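4. Asservate erfassen und einlagern

Gilt für Skastberg ab dem Stand vom Sonntag, 9. März 2025. Wer noch die alte Maske hat: erst Kap. 2, dann hier weiter.

Voraussetzung: Vorgang ist angelegt, Aktenzeichen vorhanden, Etikettendrucker an. Ohne Aktenzeichen kein Etikett.

4.1 Neues Asservat anlegen

1. Vorgang öffnen, Reiter "Asservate", dann "Neu".
2. Art wählen (Schmuck, Bargeld, Waffe, Datenträger, Sonstiges). Lässt sich nach dem Speichern nicht mehr ändern, nur stornieren.
3. Fundort und Uhrzeit der Sicherstellung eintragen. Uhrzeit der Sicherstellung, nicht der Eingabe!
4. Bei Schmuck: Gewicht in Gramm, ohne Komma, ohne Einheit. Also 300, fertig.
5. Bei Bargeld: Zählung durch 2 Personen, beide Kürzel ins Feld "Gezählt". Mit nur einem Kürzel bleibt "Speichern" grau.
6. Speichern. Etikett kommt automatisch, meistens. Sonst F9.

Hinweis: Die Maske wirft einen nach 10 Minuten ohne Eingabe raus. Nicht Gespeichertes ist dann weg. Zwischenspeichern mit Strg+S.

ACHTUNG: Waffen nie über "Sonstiges" anlegen. Die Prüfung auf Munition läuft dann nicht mit und die Kammer nimmt das Teil nicht an.

4.2 Beutel und Siegel

1. Beutel beschriften, bevor was reinkommt.
2. Siegelnummer scannen. Scanner piept zweimal = ok. Einmal = Nummer schon vergeben, neues Siegel nehmen.
3. Etikett auf die glatte Seite, nicht über die Naht.
4. Altes Siegel bei Wiederöffnung im Beutel lassen, nicht wegschmeissen.

Hinweis: Beutel mit über 2 Kilo gehen in die Kiste, Typ Daza. Siegel dann an den Deckel, Nummer trotzdem im Feld "Beutel" eintragen. Ja, das Feld heißt falsch, wird mal geändert.

4.3 Übergabe an die Kammer

1. In Skastberg auf "Übergabe" klicken, Empfänger auswählen.
2. Liste drucken, beide unterschreiben.
3. Lagerplatz wird von der Kammer vergeben. Selbst nichts eintragen.
4. Status muss auf "Eingelagert" springen. Bleibt er auf "Unterwegs", Seite neu laden. Hilft das nicht, Lensa Lemma anrufen, keine zweite Übergabe anlgen.

ACHTUNG: Doppelte Übergaben kriegt nur die Administration wieder raus, und das landet im Protokoll. 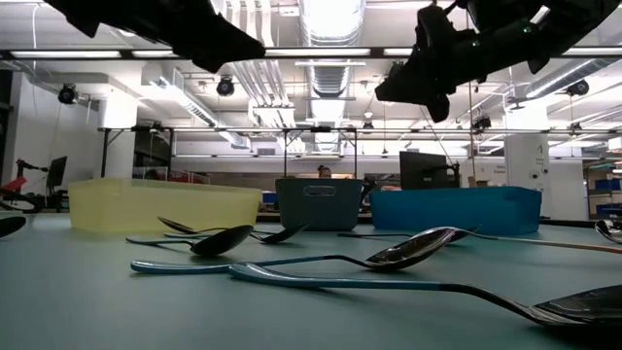 4.4 Export für die Staatsanwaltschaft

1. Vorgang markieren, "Export", Format Gevulel wählen.
2. Haken bei "Lichtbilder" setzen, sonst fehlen die.
3. Datei auf das Laufwerk Pluvska legen. Kein Versand per Mail, auch nicht verschlüsselt.
4. Exportnummer in die Akte übernehmen.

Hinweis: Stornierte Asservate erscheinen im Export durchgestrichen. Das ist richtig so, nicht löschen lassen.

Fehlermeldung "Kette unvollständig": irgendwo fehlt eine Übergabe oder ein Kürzel. Reiter "Verlauf" öffnen, rote Zeile suchen, nachtragen, Export neu starten. Rückgabe an Berechtigte siehe Kap. 5.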